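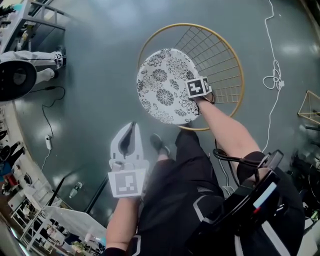 Round cushion over a wire rack, from the "soft on rigid" group. Hand-held gripper on the left, bare marker cube on the right hand.

Cluvgate recording rules and data card

Version 2, October

Cluvgate is a set of household handling episodes recorded by people, for people who train robots to do the same things. The release has 1,162 episodes covering 154 objects, and it comes with the rulebook we recorded it under. The rulebook is the part we're most excited about! Plenty of groups have asked for it separately, so it now lives in this README and gets the same version number as the data. If you only want to borrow the rules for your own room, please do. Change whatever doesn't fit and keep a note of what you changed.

What's in the download

episodes/ one folder per episode, with the head video, the marker tracks and a small text file of notes
objects/ one sheet per object, with weight, rough size, and whether it bends
rules/ the text below as a plain file, plus the old version 1 for comparison
checks/ the Tostus scripts, which read an episode folder and tell you which rules it breaks
splits/ train and test lists, split by object

Tostus runs on an ordinary laptop. Point it at a folder and it prints one line per problem. An episode that passes prints nothing at all, and we have grown very fond of that silence.

The recording rules

Rule numbers are fixed. If a rule is dropped in a later version its number stays empty, so that old notes still make sense.

1. Start with both hands in view and still. Hold for a slow breath, then begin. Do the same at the end.

2. Markers are checked before every session. Each one must be flat, clean and firmly fixed, on the hand, on the gripper or wherever else it is worn. A marker that has slipped is a stop, even halfway through a task that is going beautifully. Refit it, calibrate again, start a new episode.

3. One task, one episode. "Put the cushion on the rack" is a task. "Tidy the floor" is a lot of tasks and should be recorded as such.

4. Say what you are going to do in the notes before you do it. A plain sentence is best. Write down which hand has the gripper.

5. Move at the speed you would use at home. Version 1 asked for slow, even movement and we got exactly that, with hands that looked as if they were under water. The version 2 episodes are so much livelier.

6. Don't rescue a failed try by editing it. If the object slides, catch it or let it go, carry on if you can, and mark the episode "untidy". Untidy episodes stay in the release. They are some of the best things in it.

7. Soft objects need a resting surface named in the notes: floor, table, rack, lap. Large flat ones (cushions, folded towels, place mats) should be shown with at least part of their edge in view at the moment of letting go.

8. Open wire and mesh get their own tag. Grids, racks and baskets confuse depth estimates, and people using the data want to be able to find them all, or leave them all out, in one go. Use the tag "openwork" and add whether the object on top covers all of it or part of it.

9. Floor work is allowed and welcome. Whoever is recording picks a sitting or kneeling position they can keep up in comfort, and takes a break after 10 episodes whether or not they feel they need one.

10. Other people may be in view if they have signed the form. They are tagged "second person", even when only an arm or a leg shows. Tostus can't check this one, so it is done by eye.

11. The room stays as it is within an episode. Between episodes you may move anything you like. We gave up on plain backdrops early on and have never missed them.

12. Anyone can call a stop. You don't have to say why. The episode is kept or deleted as the person recording wishes, and a deleted episode is gone from the backups by the next morning.

Consent and care

Everyone who wears the kit reads the rules first and signs for recording and for release as two separate things. A person can agree to the first and turn down the second. Withdrawals are open for the life of the data set. When one comes in we remove the episodes, raise the version number and list the gap in changes.txt, without saying whose they were.

Screens, letters, name badges and anything with an address on it should be put away before recording. If something slips through, write to us and quote the episode folder. We'll pull it first and look at it afterwards.

How well were the rules kept?

Rules 1, 3 and 4 were kept nearly everywhere. Rule 2 is where most episodes were lost, usually to a loose marker spotted only at checking time. Rule 7 is newer and patchy in the older folders, so expect some blanks in the resting surface column. Rule 8 was added after the Tresutholm sessions and we went back and tagged those by hand. If you find one we missed, a bug report would make our day.

Known gaps

Very few left-handed recorders. Hardly any liquids. Lighting is indoor lighting throughout. The object sheets were filled in with kitchen scales and a tape measure, which is fine for choosing objects and not fine for physics.

Good uses, poor uses

Good: learning to place and move soft or awkward household things, testing marker tracking when hands and objects get in the way, trying out your own rule checks. Poor: judging how skilled or quick a person is, or working out who they are. The licence forbids the last of these.

Using the rules elsewhere

The Lundgren workshop ran a week of sessions under these rules with their own objects and sent back a marked-up copy, most of which went straight into version 2. Rules 6 and 12 came through word for word from their notes. More of that, please! Send changes as a plain text diff against rules/, one rule at a time, with an episode or two that shows the trouble.

Still open for version 3: a rule for objects passed between two people, a better word than "untidy", and whether rule 9 should cover standing work too.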